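Velamance opens a second repair room for old desktop computers in Keltness

For immediate release, June

I've been taking old office computers apart for 19 years, and I still get a bit giddy when the side panel comes off. So I'm very happy to say that Velamance, our little refurbishing workshop, is opening a second room in Keltness this month, next door to the Kostach print shop - and yes, there'll be a kettle.

Since we started we've sent 3152 desktops back out to homes, clubs and small offices. Most of them needed far less than their owners feared: a good dusting, a bit more memory, a fresh drive. The new room gives us 37 benches, which means we can finally stop stacking cases in the corridor (my shins are delighted!).

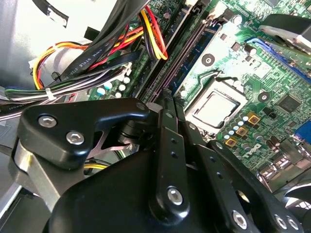 I always tell beginners to start with the cables. Learn where the power wires go, tuck them out of the way of the memory slots, and the rest of the job feels much friendlier. We'll be teaching exactly that in our evening sessions, which run for six weeks, start at 7pm and cost nothing if you bring a machine to donate.

Our partners at Arrieta are supplying the hand tools and the work mats, and they've been lovely about my endless emails. We're also after donations of desktop memory of any age, so please have a rummage in your drawers.

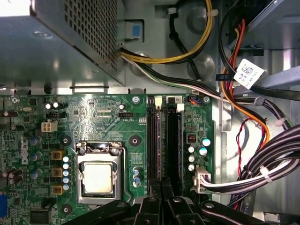

An open desktop computer, with the processor in its socket and the memory slots beside it.

The Keltness room is open for drop-offs from 10am. Bring the tower and its power lead if you still have it, and leave the monitor at home for now - we've got plenty. Press visits are welcome in the mornings, through the Velamance front desk.

ENDS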